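Two small things from Citum that made my work table so much nicer

I had one evening to get my corner in Candadberg sorted out, and I walked out of Citum with two things I hadn't planned to get excited about: a green Viklund bottle and a Rondum power strip for the wall. I've now had them for four months and I use both of them every single day, so they get a proper review.

The bottle first. I bought it for the color (translucent green, very glossy, it looks great on pale wood) and then fell for the cap. It's white and matte and squarish, but with all the corners rounded so far down that it feels like a little pillow under your fingers. The sides have fine vertical ribs all the way around, and they do their job. My hands are rarely clean when I reach for it and I still get a good grip on the first try. On top there's a small round hole with a raised rim, and a ring of short ridges around it like a child's drawing of the sun. I love that ring! I can find the top of the cap by touch while I'm looking at something else.

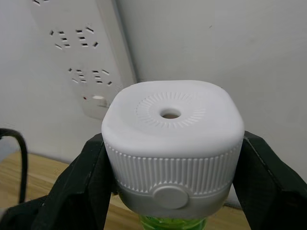

Caps with that much texture are miserable to keep clean, one reader wrote after my last post, and after a few weeks all the grooves on hers had gone gray and she went back to a plain smooth one. Fair point, and it's my one real complaint too. Dust does settle in the ribs. I take an old toothbrush to mine on a Monday when I wipe the table down, and it comes up white again in less time than it takes the kettle to boil. If you hate that kind of chore, get a smooth cap. I'd still pick this one for the grip.

The little round tab on the collar is the other thing I'd mention. I line it up so it always faces me, and then I know which way the bottle is sitting. Silly, maybe, but I like having a front. One small warning: the paper label in the shop was glued on like it was meant to survive a flood, and it took me three rounds of warm soapy water to get the last of it off.

Now the Rondum. I'd been living with a strip on the floor, which meant crawling under the table with a flashlight every time I wanted to swap a plug, and I had put up with that for much too long. This one goes on the wall, upright, so the outlets are right there above the tabletop where I can see them. There are six, in three rows of two, and that has been enough for everything I do here. The housing is white with rounded edges and it more or less melts into a pale wall, which I was very happy about.

The bottom pair of outlets is smaller than the other four. Check what you want to plug in before you buy, and plan on keeping your bulkier things higher up. I didn't think about it and had to reshuffle once. There's also a small button down near the bottom edge, easy to reach with a thumb.

I hung a card with a pink cartoon fish on a hook just over the strip, and it cheers up the whole wall. It has one enormous eye and it stares at me while I work. Highly recommended. 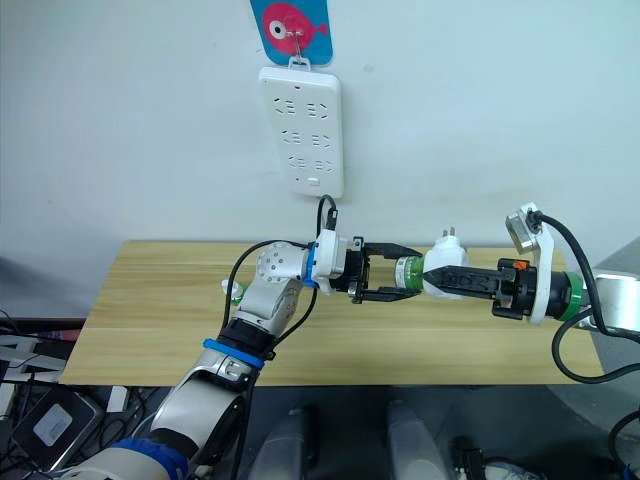
The other big gain is the table itself. With the strip up on the wall, cables drop down from it and I can push them to one side when I need the space, and I wipe straight across the wood without lifting anything heavy. Crumbs still collect along the seam in the top, but that's my table's fault and no power strip is going to fix it.

The Rondum had 2,967 ratings on the Citum site when I looked, and plenty of them grumbled about the instructions. I'm with the grumblers there. Mine were one folded sheet with tiny drawings, and I read it upside down for a good while before I noticed. Hold the strip against the wall and mark your spot in pencil before you do anything else, and have a look at it from your chair too. I moved mine up a little after doing that and I'm so glad I did.

I'd buy both again, and I'm going back for a second green bottle if they still have the color.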